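Filed under: Bench Notes / Adhesives

Saturday, 9:40

Lap shear, second batch of the Clavau two-part epoxy on abraded aluminum. Coupons wiped with acetone, scuffed with 320 paper, wiped again. Overlap 20 mm, bond line set with glass beads. Full cure at room temperature, no post-bake.

Mean failure load 4000 N, spread 531 N. The spread is too wide to compare against the Lurnura film. Failure mode mixed: mostly cohesive, with bare metal at one corner on the weakest coupons. Same corner each time, the one nearest the clamp screw. Suspect the clamp is tilting the top coupon and starving that edge.

Changes for batch three:
— replace screw clamps with dead weights, 1000 g per joint
— trim the fillet before cure, not after
— log time from mixing to closing the joint (missed this twice)

Open point: mixing ratio. The cartridge nozzle was purged by eye, so the first coupons may be lean on hardener. Purge onto card from now on and keep the card with the batch.
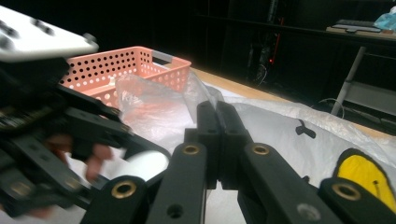
Keisha Brannigan thinks the weights will creep sideways while the epoxy is still thin, and wants a stop block on both ends of the jig. She also asked for a wedge test before anyone quotes a shear number. Agreed on the blocks. Wedge test goes after batch three, same surface prep, offcuts from the same sheet.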